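About Skadance

Hi, and thanks for clicking on the page that most people skip! I'm Efraín Llanos, and I run the packing floor at Skadance in Bralport. I started here on the tape guns, back when the whole company fit in one half of a former carpet store, and I still have opinions about tape guns.

We pack and ship small parts for other businesses. Brackets, battery holders, sensor housings, the little things that come in a tray and have to stay in a tray. There are 26 of us now, and on a normal day we send out about 1,900 orders. December is not a normal day.

For years the job everybody dreaded was tray loading. You picked up a block, set it in its slot, picked up the next one, and kept going until your break. People were good at it and people hated it (both at once, which is hard on a person). We had sore wrists, we had folks calling in, and whoever was newest always got stuck with it.

So we started handing that part over to robot arms. Wouter Kuipers set up the first bench, and he let the crew tell him what was wrong with it, which took most of a winter – we had a lot to say. 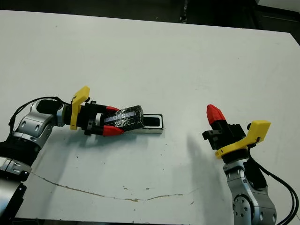 What changed for us? Well, the schedule, first of all. Tray loading used to be a full shift and now it's a spot on the rotation, where you keep an eye on the bench, restock it and step in when a part goes in crooked. No one does more than 2 hours of it at a stretch. Marking up the schedule is my job, so if you think you got a bad week, come find me.

The pay question came up right away, as it should. Everyone who learned the benches moved up a grade, and the people who didn't want to learn them kept the jobs they had. Three of our packers now do setup full time, and they're better at explaining it than I am. Not everything got easier, I'll say that. The floor is quieter and some of us miss the talking, so we moved the lunch tables closer to the line and pushed lunch out by 20 minutes so both crews overlap.

We still pack plenty by hand. Odd sizes, gift orders, anything fragile, and everything for Stavent, who like their boxes done a certain way – and I like doing them!

Want to see the floor? Call the front desk and ask for me or Wouter. Closed-toe shoes, please.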